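Reading time: 6 minutes

To: Plodham Allotments and Gardens list
Date: 2024-09-26
Subject: Re: Re: Is it worth saving seed from shop tomatoes?

On the list last week, somebody wrote:

> Hello all, quick one. We had some lovely little orange tomatoes from
> the farm shop and I'd like to grow them next year. My neighbour says
> you can just squash them on kitchen paper and leave them on the sill,
> my sister says you have to let them go mouldy in a jar first. Who is
> right? And will they come up the same? I've only ever bought seed in
> packets and I don't want to fill the greenhouse with rubbish.
> Also does anyone still have the big riddle, I think it went to plot 30.

They're both right, I'd say, and I've done it both ways for years, so forgive me if this goes on a bit. The kettle is on and it's chucking it down outside.

The kitchen paper way is what my mum did. You cut the tomato across its middle, squeeze the seeds out on to a sheet, spread them about with the tip of a knife and leave it somewhere airy. A week later you write the name on the corner and fold it up. In spring you just tear off bits of paper with a seed on and plant the lot, paper and all. It works fine for a few plants at home. The trouble is the seeds stick like anything, so if you want to share them out you end up picking at tissue with your fingernails for a whole evening, and some of them tear.

The jar way is smelly but you get beautiful clean seed at the end of it. Squeeze the insides into a jam jar, add a splash of water, put a bit of cloth over the top and leave it somewhere warm for two or three days. You want to see a skin forming on top. Don't leave it for a week and go on holiday like I did with the Plulum beefsteaks, because they sprout in the jar and then you've got a jar of tiny sad plants and a smell in the utility room that lasts until the clocks change. 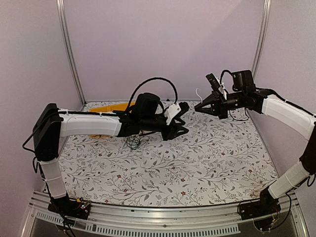 Once it's got its skin, fill the jar up with water, swirl it and pour off whatever floats. The good seeds sink. Do that four or five times until the water's clear, tip it all through a tea strainer and spread the seeds on a china plate. A plate, please, or a coffee filter if you must! They come off a plate with one push of a finger. Stir them round once a day so they don't dry in a clump, and keep them off the radiator.

Now the second bit of the question, will they come up the same. This is where the farm shop tomatoes might let you down. If they're an F1 (and most of the little sweet ones are, it's how they get them so even) then the children will be all sorts. I sowed a tray from some supermarket cherries one year and had one plant with fruit like marbles, one like a hen's egg and one that did nothing at all except grow up through the greenhouse vent. They were all perfectly nice to eat, mind you. If you've got the room then do it for the fun of it, only don't give the whole greenhouse over to them. Two plants, three at the most, and a proper packet of something you trust for the rest.

If you can, ask at the farm shop what they are. They were very nice to me about the squashes and wrote the name on the back of my receipt.

For anyone who wants seed that does come true, I've got plenty of Medari this year. It's a middling red one, a bit ribbed at the shoulders, not a looker, but it was the last thing standing on my plot when the blight came through in August and it's still going now under the lean-to. I grow it well apart from the others, though tomatoes mostly see to themselves and I've hardly ever had a cross. I counted the Medari out for the swap table last night and made it 214 good ones, after I'd thrown out the flat and brown ones, which is enough for everybody who's asked and a few over. I'll put them up in the small envelopes, eight or so to a packet.
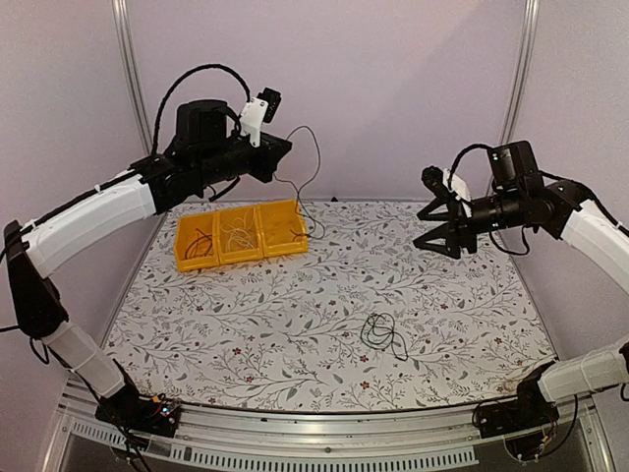 I also tried Ryu for the first time, the dark one that a few of you were raving about in January. I'm not sold. The taste is lovely, really deep and almost salty, but the skins are tough and mine split every single time it rained. Perhaps it wants to be under glass. If somebody has grown it indoors I'd love to hear how you got on, and whether you fed it or left it alone, as I have a feeling I was too generous with the comfrey. I've saved 186 seeds from that one anyway, so there's no shortage if you'd like to have a go and prove me wrong.

A few other things while I'm here.

Label the jar AND the plate. I know you think you'll remember. I've got a whole envelope in the tin that says "the nice one", in my own handwriting, and I haven't a clue.

Store them dry. I keep mine in a biscuit tin at the bottom of the wardrobe in the spare room, with one of those little packets that come in shoe boxes. A fridge is good too if you've got the space and nobody in the house who'll shove a wet lettuce on top of them. Tomato seed keeps for years like that. I had some six-year-olds up in nine days this spring, nearly all of them.

Pick the fruit from your best plant, and let it get properly ripe, riper than you'd eat it. Same for the peppers, while we're on the subject - green ones won't give you anything worth having, wait until they've turned. Beans are easiest of all, just leave them hanging until they rattle, and if the weather's like today bring the whole plant in and hang it upside down in the shed.

Don't bother with courgettes unless you fancy a gamble. They'll cross with any pumpkin in the parish and you can get really bitter ones, which can make you quite poorly. If it tastes bitter, spit it out and bin the lot.

Oh, and the riddle. It did go to plot 30, but I saw it leaning against the water tank by the top gate on my way out, so it's anyone's. The mesh has come away along one side and wants a few staples before you put anything heavy through it. I've got a staple gun if you're stuck, just reply off list and I'll leave it in the hut for you.

Right, rain's easing off, I'm going to go and rescue what's left of the runner beans.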